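Fokamora Patch Archive
Data card and readme

Release 4
Last revised Sat 15 February

Summary

The Fokamora Patch Archive is a collection of 1,280 short audio recordings made from small analogue synthesizers and effects units, together with the control settings used for each recording. It is intended for musicians, instrument builders and students who wish to study how a change in a knob or switch position alters the sound of a circuit.

The archive is prepared by the instrument workshop at Stastercombe and is distributed free of charge for personal, educational and research use. Commercial use is permitted under the conditions set out under Licence.

Contents

The archive contains four kinds of file:

audio/ holds the recordings, in uncompressed mono WAV format.
settings/ holds one plain text file for each recording, listing the position of every control.
units/ holds a short entry for each of the 26 instruments and effects covered, including its power supply, its inputs and its outputs.
notes/ holds remarks by the person who made the recording, where any were written down.

A recording and its settings file always share a name. The name begins with the unit code, followed by the patch number and the take letter. Where a patch was recorded only once, the take letter is left out.

Control positions

Knob positions are given as clock positions, from 7:00 at fully counter-clockwise to 5:00 at fully clockwise. Switches are given by the label printed on the panel. Where the panel carries no label, the words up, down and centre are used. Patch cables are listed as pairs, output first.

Users should be aware that clock positions are read by eye. Two readers will not always agree on the position of a small knob, and the centre colour of a filter may vary noticeably between two units of the same model set to the same mark.

Recording method

Each unit was connected directly to the line input of the recorder, with no equalization or compression. Units accepting an external clock were driven by the Kerslake pulse generator at a fixed tempo. Units without a clock input were left to run at their own speed, and the settings file is marked "free" in the clock field.

Battery-operated units were recorded from a regulated supply at the voltage stated in the unit entry. A separate folder within audio/ contains recordings made at reduced voltage, as several of the older fuzz and oscillator circuits behave quite differently when the supply sags. These recordings carry the suffix "low".

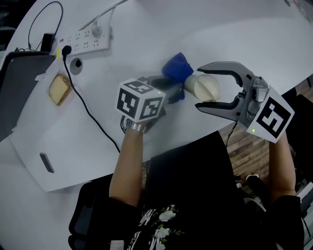

Levels were set once for each unit and were not altered between patches. Quiet patches are therefore quiet in the archive, and should not be taken as faulty. Users who require matched loudness should normalize their own copies and keep the originals unchanged.

Checking

Every recording was played in full by a second listener before it was accepted. Recordings with mains hum, dropped samples or handling noise were made again where the unit was still available. Where it was not, the recording was kept and the fault is stated in the notes folder.

Known faults

The settings files for the Rerndale ring modulator give the carrier range switch in the wrong order for patches recorded before Release 2. The audio is correct. A corrected set of files is supplied in settings/revised and should be used in place of the earlier ones.

Some sequencer recordings begin partway through a pattern. The start of the file should not be relied upon as the first step.

Stereo effects were recorded from the left output only.

Changes in this release

The low-voltage recordings have been moved to their own folder. Spelling of unit names has been made consistent throughout. The unit entries now state whether the power connector is centre-negative or centre-positive, and readers are asked to confirm this against the instrument itself before connecting a supply.

Licence

The recordings and text may be copied, altered and shared, provided that the Fokamora Patch Archive is named as the source and that any altered files are clearly marked as altered. Recordings may be used in released music without payment. The archive may not be resold in whole or in substantial part as a sample library.

Names of instruments and effects remain the property of their makers. Inclusion of a unit does not imply that its maker has reviewed or approved the recordings.

Corrections and contact

Corrections should be sent in writing to Digby Fairweather, archive editor, at the Stastercombe workshop. Please quote the full file name and the release number, and describe the fault in plain terms. Offers to lend instruments for the next release are welcome and should state the model, the supply voltage and any repairs or modifications known to the owner.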